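Section 4: Getting your records into Nillari

OK, by now you've got Nillari installed and the phono preamp plugged in (if you don't, go back to Section 3, I'll wait). This is the part where we turn a side of vinyl into files you can play in the car. I've done 111 LPs this way, mostly folk and country blues, and a shoebox of bluegrass 45s from my uncle.

Before you start

Clean the record. Clean the stylus too, back to front, never side to side. Turn off anything on your computer that goes ping. I have a lovely copy of a Farcombe Fiddle Club live album with an email alert in the middle of the slow waltz, and I still hear it there when I play the real record!

Setting the level

1. Open Nillari and choose New Transfer. Pick your preamp from the Input list. Mine shows up as Sonley 2, yours may just say USB Audio.

2. Drop the needle on the loudest part of the side. With string band records I go for the last track, with a singer and one guitar it could be anywhere.

3. Bring up the Input slider until the peaks sit just under the yellow zone. A little low is fine, you can raise it later.

4. Lift the needle and click Reset Peaks.

CAUTION: If the Clip light comes on even once during the side, stop and start that side again. There's no fixing a clipped banjo.

Recording the side

5. Click Record first, then lower the needle. You want a few seconds of plain groove noise at the front for step 9.

6. Let the whole side run. Walk softly if your floor bounces like mine does.

7. When the needle reaches the run-out groove, lift it and click Stop. Save right away, as Side A or Side B.

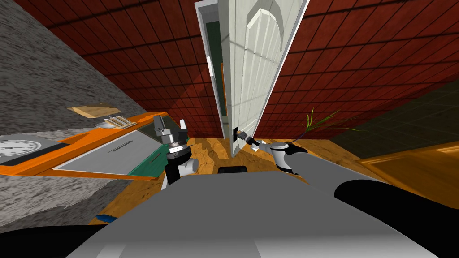 Splitting the tracks

8. Click Find Gaps. Nillari looks for quiet spots and drops a marker at each one. It's pretty good on studio albums and pretty hopeless on live ones, where the clapping fills everything in, so be ready to drag markers by hand.

9. Select those few seconds of groove noise and click Learn Noise, then Reduce. Keep the slider at 2. I got greedy early on and ran it way up, and my Masilela Brothers album came out sounding like it was sung through a sock.

10. Type in the titles and click Export.

Note: Sizwe Joubert wrote to me in March to ask why his exported tracks had little clicks between them on a medley side. Check the Gapless box in the Export window and they go away. It's off by default (no idea why).

Note: Keep the full side files as well as the split tracks. My library is up to 1,068 tracks, and I've gone back to the originals more times than I'd like to admit.

Next up is Section 5, cover scans and liner notes.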